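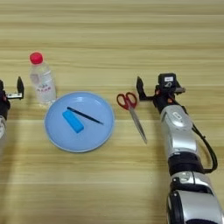

Bench tips for sharing a table with the arms
Kevelport packing room, updated 02/04/2019

The two arms on the sorting table took over the small-parts trays in June. Most of us now spend the shift setting out, checking and clearing. These tips come from people on the benches.

Leave bare wood between items. A pair of scissors lying clear of everything else gets picked up far more often than one touching a plate.

Lay scissors flat and closed, and always the same way round.

Use a shallow plate for loose bits such as pens and blocks. Deep bowls hide things from the arms and from you.

Screw bottle caps down tight before a bottle goes on the table. Wipe spills with the arms stopped.

Matt plates are easier than shiny ones. The glossy set from Piketti is back in the kitchen.

Check that cables hang free before you press start. If one has caught, stop and call Eun-ji Woo on extension 143.

Stand up every 20 minutes. Watching is harder on the neck than packing was, and several of us had sore shoulders in the first weeks.

Write down every missed pick on the sheet, even the silly ones. The sheet is how we got the slower speed on the late shift.

Hand packing is still done on bench two for odd sizes. Swap over at the break so everyone keeps their hand in.

Spare plates are on the shelf by the sink.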